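Filling out college application forms at the kitchen table: my tips
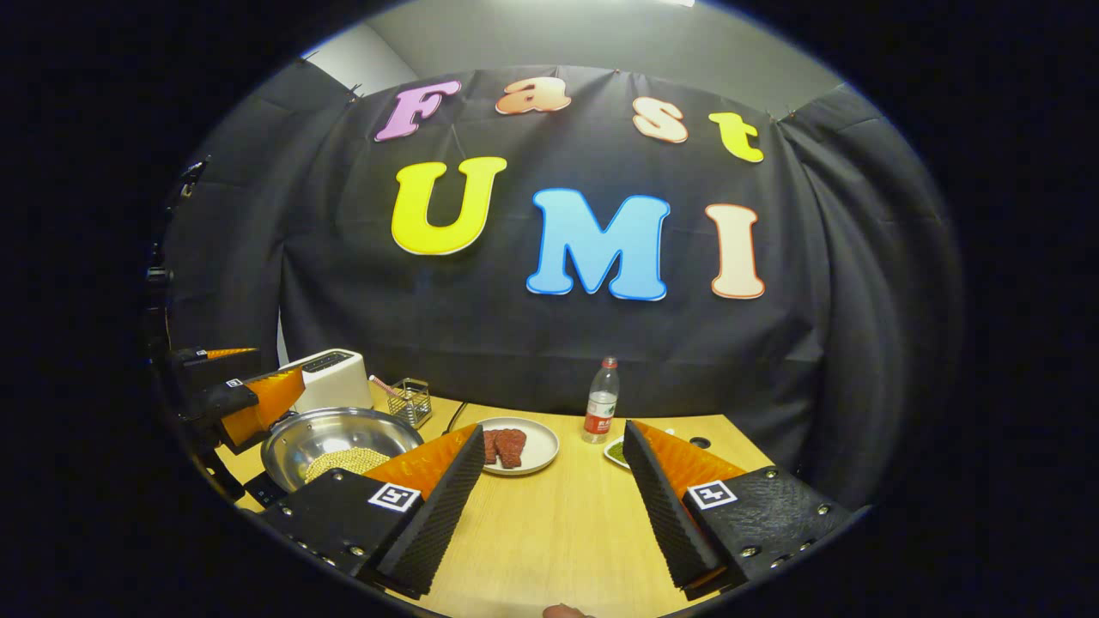

The toaster stays at the back of the table.

I have now been through three rounds of application season in this apartment (two kids and then, because I apparently enjoy forms, myself), and every one of those applications was filled out in the kitchen. We don't have a study. We have a table, a drawer full of rubber bands and a decent internet connection if you sit on the window side. So these are household tips more than admissions advice. For the real rules, read the school's own page, twice.

Clear the table first, and wipe it, and then dry it

I know, I know. But my son's transcript has a ring of apricot jam on it to this day, and the records office charged us $19 for a new sealed copy. Wipe with warm water and a drop of dish soap, then go over it with a dry towel and give it ten minutes. Wood holds on to damp longer than you'd think, and cheap printer ink runs the second it meets any.

If you have a sticky patch that won't budge, rub it with a little cooking oil on a paper towel, then wash the oil off properly. Oil on a form is worse than jam!

One baking sheet per school

This is my favorite. Each school gets a rimmed baking sheet with everything for that application on it: the checklist, the copies, the stamped envelope, the passport photos in a sandwich bag. When it's time for dinner you stack the sheets crosswise on top of the fridge and nothing slides around. My neighbor Josefina Mansilla uses the lids of board games for the same thing and says they're better, but then she bakes more than I do and needs her sheets back.

Write the deadline on masking tape and stick it to the rim. Use the time as well as the date. A deadline of 5 p.m. in another time zone caught us out the first year - we got it in with four minutes left and I had to go and lie down.

Scanning without a scanner

You can get a very clean copy with a phone. Put the page on something dark and plain (a black T-shirt pulled over a cutting board works great), turn off the overhead light if it throws your shadow across the page, and use daylight from the side. Hold the phone flat above the page, and check all four corners before you move on.

Then look at the file size. One school wanted everything under 460 KB and my photos were ten times that. The scan setting on most phones, in black and white, gets you a lot closer than the regular camera does. Name the file straight away, last name first, then what it is. I had eleven things called "scan" on my desktop in March and opened every single one of them looking for a vaccination record.

The essay goes in the bread box

Print the personal statement, put it somewhere you can't see it and leave it overnight. Ours goes in the bread box. Next day read it out loud while somebody else is doing the dishes, and fix every spot where you stumble. Most of ours had a limit of 3000 characters, and that usually means spaces count, so paste it into the form early to see where it gets chopped. Mine lost its whole last sentence.

Passwords and other small stuff

Keep an index card for each applicant with the application number and the email address used. I don't write the password on it, just a hint that makes sense to us. The cards live inside the cabinet door with the measuring spoons.

Pay the fee on a computer if you can, and save the receipt as a PDF before closing the window. My daughter closed the window. It took two phone calls and a lot of hold music to get the confirmation re-sent.

Use a blue pen for anything signed by hand, so you can tell the original from the copy at a glance. Test the pen on scrap paper first.

Recommendation letters: ask early, give your teacher a one-page list of what you've done, and bring something nice afterward. Mr. Mfinanga got banana bread from us two years running. I can put the recipe up if anyone wants it, it's a very forgiving one and it freezes well.

Feed people beforehand, too. Toast and eggs, plates cleared, hands washed, and then the forms come out. Trying to do both at once is how we got the jam.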